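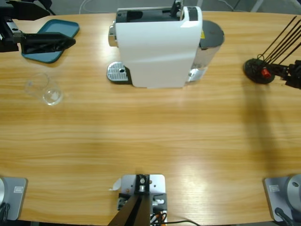
Doina Ionescu thinks I'm wrong about the sourdough crackers and that the limp ones have nothing to do with the flour. She wrote in the margin of my last page that the sheet was rolled too thick in the middle, and would I please measure it this time. Fine! I measured.

April, batch 7, started 9:40 in the morning

Same discard as batch 6, fed the night before with the Orow rye. I put 200 g of it in the big bowl with the oil, the salt and the seeds, and it came together faster than last time (the kitchen was warmer, I had my sleeves up by ten). Rested it under a cloth while I had my coffee and answered mail.

Rolled one half by hand and ran the other half through the Pludon sheeter at its second-thinnest setting. Calipers on the hand-rolled one: 2.1 mm in the middle, 1.4 at the corners. So okay, Doina has a point. The machine one was 1.3 everywhere I poked it, which made me a little jealous of it.

Both trays went in together, hand-rolled on top, and I swapped them at the halfway mark. I forgot to dock the second tray - it puffed up like a pillow and I had to stab it through the open oven door. Don't do that. My eyebrows are fine, thanks.

Total dough weight was 1161 g, and I wrote down 101 g lost from the hand-rolled half after baking. Didn't weigh the other half before Tomos got into it, so no comparison, sorry. Next time the scale comes out before the crackers do.

Snap test: sheeter half breaks clean all over. Hand-rolled half breaks clean at the corners and bends in the middle. Put the bendy pieces back in at low heat with the door cracked and they were much better by lunch, though a bit dark for my taste.

Still want to try the white flour from Godirix before I give up on my theory. Mateja, if you took the good rolling pin home, I need it back for batch 8.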